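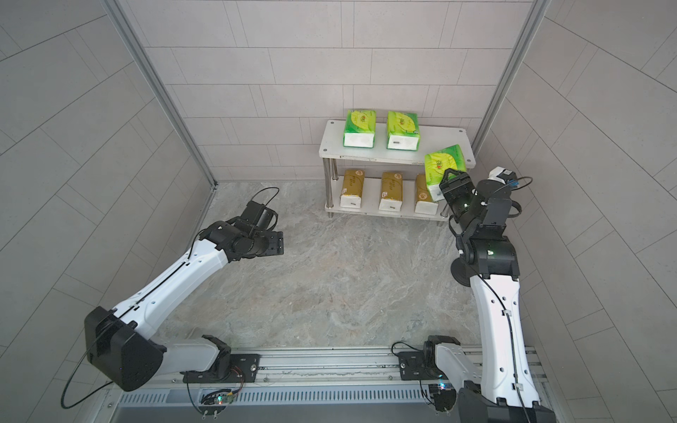 How do I pitch a regional magazine when there are no guidelines on its site?

I have written a piece on Fuentealba, the town where my mother grew up. It is 867 words and covers the market, the river walk and a bakery that only opens in the morning. I would like to send it to Plivus, which runs a short travel section at the back of each issue. Their site has a contact form and a subscription page and that's all. I have never sold anything before. Do I send the whole article through the form, or ask first? And do I mention money?

posted by inkandferry

Ask first. Find the masthead in a print copy (the library may have one) and look for whoever handles features or the back pages. Editors change, so use the newest issue you can get. If there is no email listed, use the form, but don't paste the article into it. Those forms often strip out paragraph breaks and may go to the subscriptions desk.

Your query should be under 200 words. Say what the piece is about, how long it is, that it is finished, and whether you have your own photos. Put the bakery in the first line. "A town I love" could be anywhere, and the editor has seen a lot of those. If they ran something on that area in the past year, pick another magazine.

Count the words in their back-page pieces before you write. If they run 600 and yours is 867, offer to cut it.

On money, leave it out of the query. When they say yes, ask what the rate is, whether they pay on acceptance or on publication, and which rights they are buying. Get the answers in an email. Small magazines often pay on publication, and that can be a long wait. I sold a piece to one in December and it was summer before the check came.

posted by marginwalker

just send it. worst they can do is say no. i sent mine whole to Zindico and they took it, paid me $50, never asked for a query or anything

posted by rowdypencil

I would add two things to the longer answer above.

Follow up once. I wait 60 days, send a two-line note with the original query below it, and if there is still no reply I move on. Keep a simple list of what you sent, where, and when. It doesn't need to be fancy. Mine is a notebook.

Second, check whether the article has been online anywhere. If you put it on a blog, many magazines count that as published and will only look at it as a reprint, for less money or not at all. Say so up front if that's the case. You can also write a second version with a different angle. I got three articles out of one weekend in Prururville, one on the old hotel, one on the bus trip there and one on where to eat, and they went to separate places with no overlap in the text.

Sending the full piece cold does work sometimes, mostly with very small outlets. If the guidelines say "complete manuscripts only," then do it that way.

posted by slowtrainhome

Comments

teacup_atlas: Is 60 days normal? I gave up on one after two weeks.

slowtrainhome: Two weeks is short for print. Some of them only read submissions once a month.

inkandferry: Thank you all. It was never online. I found a features email in the spring issue and sent a query this morning, bakery first.

halfpagehal: Does anyone know if Plivus takes photos from the writer or uses its own?

marginwalker: Don't know about them. Ask when they reply, and ask if photos are paid separately.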